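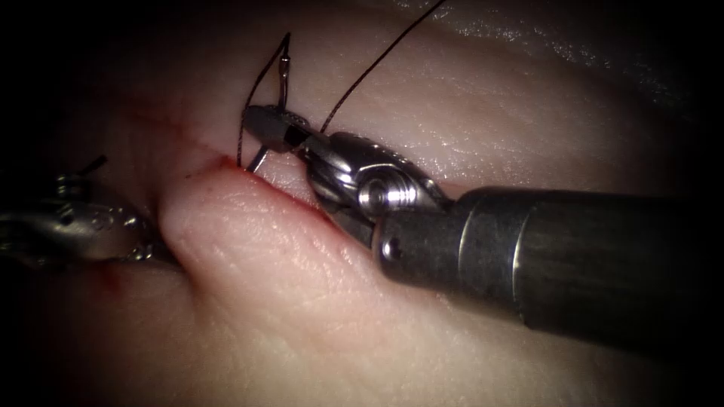 **Can the Fodeo suturing kit be learned from the vendor's own tutorial?**

Only as far as the first throw. After that you need your own practice plan, and the one below is mine.

The basic Fodeo kit from Tristum lists at 1,675. The "Plus" version is 2,259 and adds a scoring package I would skip until you have tried the demo.

1. Grip the needle crosswise in the jaws. The manual says "near the middle," so pick a spot and stick to it.
2. Bring the point in square to the surface. Turn the wrist and let the shaft stay quiet.
3. Pull the thread through slowly. You can't count on feeling the tension, whatever the brochure says, so watch the wound edge.
4. Open the jaws only after the other instrument has hold of the needle.

Tristum claims 21 practice runs will make you "fluent." I asked for the data in April and am still waiting.

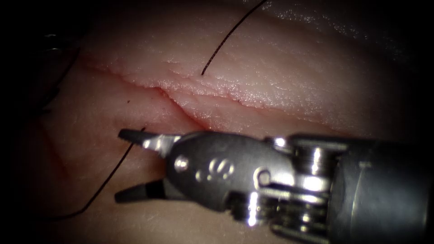 Olaia Tejada wrote in to say I'm too hard on the scoring: it caught her pulling at an angle well before she noticed it herself. Fair enough. I'd still want a month's trial before paying extra for it.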